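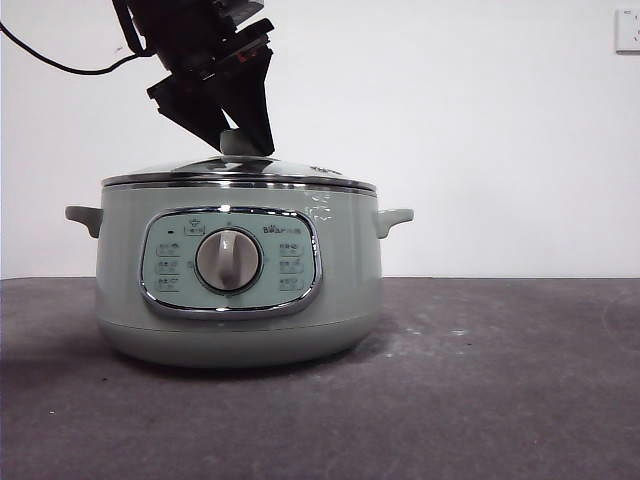
Page last changed: 2018-02-04

Speaker notes - the Mornimden kitchen arm

Start with the lid. See-through, chrome rim, round green knob in the middle, and the gripper with both fingers closed on it. I love this bit!

Why a knob is hard: it's rounded, so flat fingers want to ride up and off. Nuria Cuesta cut us 3 pairs before we liked one (pass the old ones along the rows).

Then the arm. Built on my bench at home, finished at the Praklow workshop, more than 200 evenings all in. Mention the cable - it needs slack or the wrist tugs. Thank Remedios Cabello for the wiring.

Slow down here. Closing speed matters far more than squeeze, and people always ask.

Next job is the dial on the front. Turning is a whole different problem and I can't wait to get stuck in. Aiming for March.

Leave ten minutes for questions.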